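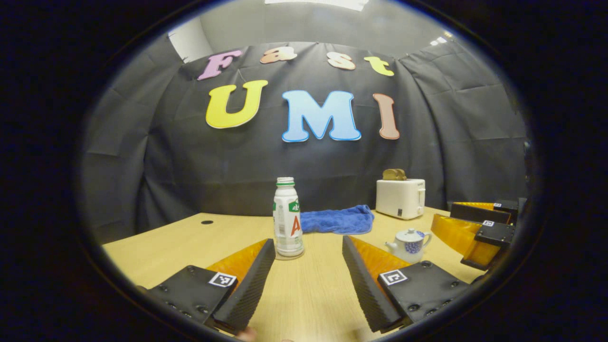 Notas de aula – Robótica de manipulação, módulo 5

Pinças de mão para recolha de demonstrações: o que avaliar antes de comprar um kit

Na semana passada ficámos a meio da comparação entre teleoperação e demonstração directa, e prometi que hoje olhávamos para produtos concretos. Então vamos a isso. O kit que escolhi para a aula é o da Beltbridge, modelo Samico, e a ficha de avaliação que vos peço no fim é sobre ele (quem já trabalhou com outro pode comparar, até agradeço!).

A proposta comercial é simples de contar. Em vez de pôr um braço robótico em cada bancada, dá-se a cada pessoa uma pinça que se segura na mão, com uma câmara montada, e a pessoa faz a tarefa: pega, roda, pousa. O vídeo e o movimento servem depois para treinar uma política que corre num robô com dedos iguais. Quem passou uma tarde inteira a teleoperar um braço com um comando sabe porque é que isto tem procura – cansa muito menos e os gestos saem mais naturais.

A bancada

Na bancada temos uma garrafa branca de plástico com tampa verde e branca às estrias, uma toalha azul toda amarrotada, uma torradeira branca com uma fatia já a espreitar e um bule pequeno de porcelana com flores azuis. Gosto muito deste conjunto porque cada objecto pede uma coisa diferente à pinça. A garrafa é o caso fácil, quase cilíndrica, agarra-se de lado. A toalha não tem forma própria e obriga a decidir onde se pega. A torrada é fina e está presa numa ranhura, portanto a aproximação tem de vir de cima. E o bule… o bule é o meu preferido, porque tem asa, bico e uma tampa com pega, e uma política mal treinada vai sempre à tampa.

O fundo de pano preto também conta. Com um fundo liso e escuro os objectos destacam-se bem e os primeiros treinos correm depressa, mas depois levamos a política para uma cozinha a sério e ela estranha tudo. Minha recomendação: comecem com o pano, sim, e a partir da segunda sessão mudem de sala, de mesa e de luz. Já agora, reparem na lâmpada do tecto, que entra no campo de visão lá em cima. Com lente tão aberta é difícil evitá-lo, e se a exposição estiver em automático a imagem pode escurecer quando a pinça se inclina. Verifiquem sempre nas definições.

Os dedos

Cada dedo tem a estrutura preta, com uma superfície de aperto texturada, e uma almofada translúcida cor de âmbar do lado de dentro. No folheto, a Beltbridge vende as almofadas em separado, em pacotes de 7, e eu contaria com isso no orçamento, pois são a peça que mais sofre. Perguntem ao fornecedor pela dureza do material e peçam um par de amostra antes de fechar a encomenda.

Em cima de cada dedo há um marcador quadrado a preto e branco. É com ele que o software calcula a abertura da pinça a partir da própria imagem, sem sensor no eixo. Acho a solução elegante e barata, mas tem um ponto fraco que vai sair na ficha: se o marcador ficar tapado (pela toalha, por exemplo), perde-se a leitura naquele instante. Pensem em como detectar essas falhas e o que fazer com os trechos afectados – deitar fora a demonstração inteira ou interpolar? Não há resposta única.

Quem quiser tarefas a duas mãos precisa de duas pinças, e aí os marcadores de uma podem aparecer na câmara da outra. À direita vê-se bem: a segunda pinça entra no campo com os seus próprios marcadores. Confirmem que cada dedo tem um identificador diferente, senão a leitura baralha-se toda. Eu perguntei isto por escrito ao vendedor e aconselho-vos a fazer o mesmo.

O que diz a oferta

O pacote de base traz duas pinças, suportes para as câmaras e licença do software para 5 postos. A bateria dá para até 110 minutos segundo o folheto, valor que ainda não medi. Existe ainda um serviço de recolha, feito pela McPhee, em que eles gravam as demonstrações por nós e entregam tudo já sincronizado. Tenho sentimentos mistos em relação a isto: poupa imenso tempo, mas quem nunca gravou não sabe ler os dados dos outros. Para um curso como o nosso, prefiro as mãos na massa.

A Huia Katene, do laboratório Nundmont, emprestou-me a folha de critérios que eles usam nas compras. São 49 linhas e não vamos fazer todas, descansem! Escolhi as que interessam para aqui:

Peso na mão ao fim de uma sessão longa
Facilidade em trocar as almofadas
Visibilidade dos marcadores com a pinça aberta e fechada
Formato dos ficheiros e se dá para abrir sem a licença
Compatibilidade dos dedos com o braço que já temos
Prazo de resposta da assistência

O penúltimo critério costuma ser esquecido e é dos mais caros. Se os dedos da mão e os do robô não tiverem a mesma geometria, a política aprende uma pega que o robô não consegue repetir.

Para entregar

Ficha individual, duas páginas no máximo, até quarta-feira, 3 de agosto. Escolham um dos quatro objectos da bancada, descrevam a pega que usariam e digam em que momento esperam perder um marcador. Terminem com a vossa opinião: comprariam o kit, só as pinças, ou o serviço? Quero ver argumentos e contas, mesmo que toscas.

Em setembro retomamos com a calibração da câmara. Leiam antes o capítulo sobre lentes grande-angulares, sobretudo a parte da distorção nos cantos, e tragam o portátil com o software já instalado.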